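Two arms sorting litter: trouble picking up a large clear bottle

Clavdale Makers Help > Robots and automation > Home and shared workshop builds

Posted by hernik_bench
15 April 2021
Viewed 308 times
Tags: two-arm, grippers, clear plastic, sorting

I'm building a two-arm litter sorter in our shared workshop and I'm stuck on one class of object. The idea is simple enough. Rubbish goes on the table, the arms pick it up a piece at a time and put it in the bin at the back left corner. Both arms are mounted on an aluminium rail along the front edge. The whole thing sits in an enclosure that I papered on the inside with leftover wallpaper, and the table has a printed sheet on it.

Crisp packets and small wrappers are mostly fine now. I had a bad spell with them in February, when the left arm kept dropping them short of the bin, but that was a slack belt and it's sorted. What I can't get right is the big drinks bottle. It is nearly all clear apart from the label, and it lies on its side. One arm by itself squeezes it and it turns away from the fingers. So I've been trying to bring the two grippers in together, one from each side, and lift it between them.

The layout I normally start with has the bottle on the right of the pile and the bin over on the left.
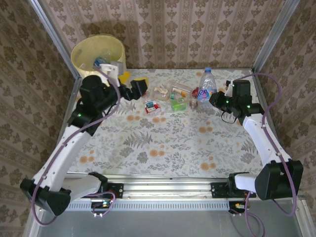

Right gripper next to the label, left arm over by the bin

The control side is a small program I wrote called Gulis. It takes a pick point for each arm and closes both grippers on the same tick. With the right arm alone I can get to the bottle every time. With both, one of these happens:

- the left gripper arrives early and pushes the bottle across into the right one
- both arrive on time but one is nearer the neck, and the bottle swings round when they lift
- the program picks a point on the sheet next to the bottle, because it has seen the floral print through the plastic (I think)

I logged 31 two-arm tries with the bottle and it got to the bin in 2 of them. I've tried slowing everything down and it made no difference to the swinging. I've also tried more grip force and the bottle just dents.

Same job with the grippers brought in on the lower half:

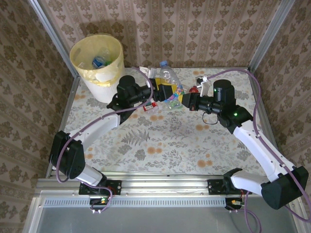
Both arms in at the bottle, grippers nearly meeting

What I'd like to know:

Should I be gripping on the label or on the clear part?
Is it worth getting the two arms to agree on timing, or should one hold still while the other moves?
Do I need to get rid of the patterned sheet? I would like to keep it if I can, as I want the sorter to cope with a messy background.

I don't want to change the grippers if I can avoid it. Budget is small.

Femi Wike
Accepted by the poster

You've got three separate faults there and I'd take them one at a time, starting with the swing.

The swing is from your two pick points not being opposite each other. If one finger is nearer the cap and the other nearer the base, the bottle will turn as soon as there is any load on it, however slowly you go. Don't let the program choose two points. Let it choose one line across the bottle, at a right angle to its length, and put a gripper at each end of that line. To get the length direction, find the cap and find the middle of the label and draw a line between them. A blue cap on that background should be easy to pick out by colour.

Grip on the label. It's the only part your camera can see reliably, and a label usually gives the fingers a bit more to hold than bare plastic. On your second picture the right tip is at the edge of the label already, so you're not far off. Check where the weight is though. If there's any drink left in the bottle it will run to the low end when you lift and you'll be back where you started. Empty it and put the cap back on tight. A capped bottle also dents less.

For timing, I wouldn't close both on the same tick. What works for me:

1. Right arm moves in until it's just short of the bottle and stops there, holding position.
2. Left arm comes in slowly until it touches. You'll see the motor current go up a little.
3. Left arm stops. Right arm closes the last bit until its current goes up too.
4. Both push in by the same small amount.
5. Lift both together from one shared path. Don't give each arm its own path and hope they match.

Number 5 matters most. Work out the path for the bottle's middle and then set each gripper at a fixed offset from it. If Gulis sends each arm a separate target, they will drift apart between points.

One other thing. Your bin is in the far left corner and the right arm has to come all the way across to get there. Check it can reach with the bottle between the two grippers, before you spend another evening on the grip. On mine it couldn't, and I had to do the lift together and then hand over to the left arm near the bin.

aliyu_shed

Just take the sheet out, put plain black card down. Clear plastic on a pattern is always going to be hard. I lost a whole winter to this.

Tam at the bench

Agree with Femi on gripping the label, disagree with aliyu_shed about the card. If you want it to work on a messy background then you have to train or tune it on a messy background. I kept a patterned cloth down on mine and took 3,000 stills of bottles and tubs at all angles, and it did get there in the end. It's boring work. Move the sheet about between shots or it will learn where the flowers are.

What you could do is use card for a week to get the lifting right, then put the sheet back and fix the seeing. At least then you know which half is broken.

Also move the other litter off while you test. In your first picture the bottle is right up by the rest of the pile, and with that red thing beside it the gripper hasn't got much room on that side.

Comments

hernik_bench: Thanks all. I was sending separate targets, yes. I've changed it to one path with offsets and the swing is a lot better. Reach to the bin is a problem as Femi said, the right elbow gets to its limit. Will try the handover.

Femi Wike: Do the handover low down, close to the table. Less far to fall.

hernik_bench: Will do. Card is going down for now and the sheet comes back after.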